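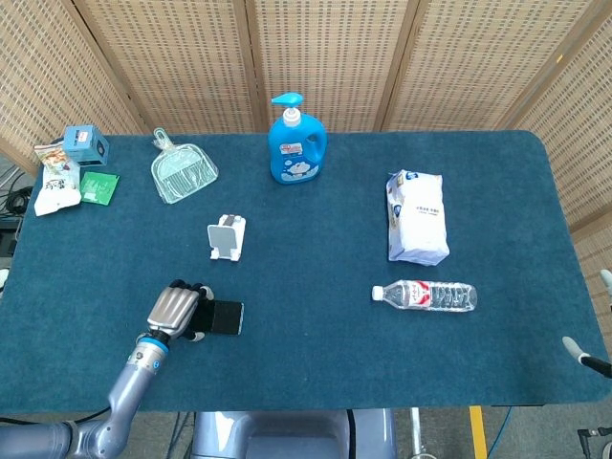

My aunt left me the flat in Ukley and everything in it, and I want it on record that I never asked for the flat or for the everything. I'd met her four times. She sent a card on my birthday with a book token in it, usually the wrong month, and once she rang our house at two in the morning to ask my mum what the word was for the bit of a shoe your toes go in. Then she died and I got a letter. So on a Thursday I took the bus over with a roll of bin bags and a flask, and I let myself in, and the first thing I did was sit down at her table. It had a dark teal felt mat on it with rounded corners, the sort of thing you'd want under a game of cards, and behind it she'd put up one of those folding screens, light tan woven panels with darker wooden strips between them, so that when you sat there you couldn't see the rest of the room at all. I drank my tea and looked at the weave for a good long while. I think I was hoping somebody would ring and tell me there'd been a mistake.

The phone did ring, as it happens. Her phone, the landline, out in the hall.

"Is that Breseritz?" said a man.

I said no, it was Ukley.

"I know it's Ukley, love, I'm in Ukley. I'm asking is she in Breseritz."

I told him she'd died. I wasn't very good at it. I said it the way you'd tell someone the shop had run out of milk, and then I said sorry twice, and he went quiet, and I could hear a telly going behind him.

"Well, she owes me a chapter," he said.

His name was Kieran Garside and he lived two floors down, in number 8. He came up ten minutes later in his slippers with a carrier bag, and in the carrier bag were pages, hundreds of them, all typed, all held together with those green string things with the metal ends that I hadn't seen since school. He put them on the kitchen worktop and patted them.

"Two hundred and ninety-two," he said. "She gave me a chapter every time she finished one. I read it and told her if it was any good."

"And was it?"

"Some of it was terrible," he said. "Put the kettle on."

So I put the kettle on (my flask was done by then anyway) and he told me about Breseritz. It was a town, and it didn't exist. My aunt had made it up when she was a girl, off sick with her chest, and she'd just kept going. It had a river with a ferry on it and a bad-tempered mayor, and a bakery where the baker's daughter had married a man from Nududora, over the hills, where they spoke differently and put salt in their coffee. Kieran talked about all these people exactly as if they were in the next street. He didn't like the ferryman. He thought the ferryman was after something. He'd told my aunt as much, back on page 104, and she'd said wait and see, and he'd been waiting ever since.

"What did she do for a job?" I asked. I'm ashamed of that, but I really didn't know.

"Gas board," said Kieran. "Accounts."

He left the bag with me. I told him I'd have a look through it and bring it back down, and I fully meant to go home on the six o'clock bus, and instead I sat on her bedroom floor with my coat on and read until it got too dark to see, and then I put the lamp on and read some more. He was right, some of it was terrible. There's a wedding that goes on for ever and everybody at it has a name beginning with L. But then on page 114 the baker's daughter goes down to the river at night to post a letter to her sister, only there's no post box at the river, and you gradually understand that she's been dropping these letters in the water for years, and that the sister isn't anywhere you can send a letter to. I read that bit and had to go and stand in the kitchen.

My mum and my aunt didn't speak, you see. I never got the reason out of either of them. There was something about their father's funeral, and something about a coat.

The family next door knocked at sunset. It was Ramadan and they'd made far too much, they said, they'd always sent a plate across to her and the lad had put one up without thinking. He was about to take it away again, he'd gone bright red, poor thing, but I said please don't, I'm starving, and I ate the lot standing up. Lentil soup, and little pastries with cheese in them, and dates. I washed the plate and then I didn't know whether to take it back empty. I put my unopened biscuits on it. I hope that was right.

I rang Mum after that. I didn't mention the coat. I said, "Did you know she wrote things?" and there was a gap, and Mum said, "Is the ferryman still in it?"

I said he was.

"I made him up," said Mum. "He was mine. I was six. He had a dog."

I went back through the pages with the phone held under my chin, hunting, and Mum stayed on the line and didn't say anything, I could just hear her breathing and the dishwasher going round. And there was the dog, asleep in the bottom of the boat. It was in every chapter once you looked for it. It never did anything. It just kept being there, and getting fed.

"What's it called?" I asked her.

"Read me a bit," she said, "and I'll tell you if she got it right."

I took my coat off and started from page one.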